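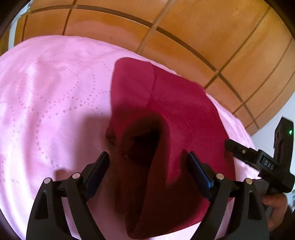

*Cloth folding practice, red cloth on the pink sheet. Two grippers, one towel-sized headache.*

Jan 18, 2022

Let the club fold laundry. I mean it. I've now sat through 3 meetings where somebody's parent asks why the robotics kids aren't building something that drives around and knocks things over, and I'm tired of it so I'm writing this fast before the next one.

My position – cloth is the best thing a high school robotics club can work on. Better than the Cloreck arena league, which we did for years. I coached it. I liked it. But the kids who learned anything were the two drivers and whoever did the wiring, and the rest held the clipboard.

Cloth is different. A block stays a block. You put down a piece of fabric and you never get the same shape twice, there's a fold hiding another fold and a corner you can't find. Grab the wrong layer and the whole thing slides. Lucie McIntyre, a sophomore, spent all of one afternoon on where to pinch. Only that. She filled four pages of notebook and I'd put those pages up against any trophy in the hall.

And everybody gets hands on. That matters to me more than it probably should. With hand-held grippers you don't wait for a turn at the one robot, you pick one up and do the task, and then you argue with Jaxon Lévesque about whether you squeezed to early.

The objections, quickly. No audience – true, Yvette Gagnon is right that nobody fills a gym to watch a towel. It looks like chores. Also true! Chores are hard. If a machine could do mine I'd have one. Money: the league entry was 200 dollars plus the bus to Brorkirby, and the cloth came out of my closet.

What I'll give the other side is that kids want a deadline. Practice with no event at the end goes mushy by about week five. So do a show night in February, 25 chairs in the library, each pair gets one fold and has to explain what went wrong. Rasa Kuusk already offered to run the timer.

Vote is coming up. Please dont vote from the video of the league finals. Come in and try to pick up one corner of a cloth with two black fingers first, then vote.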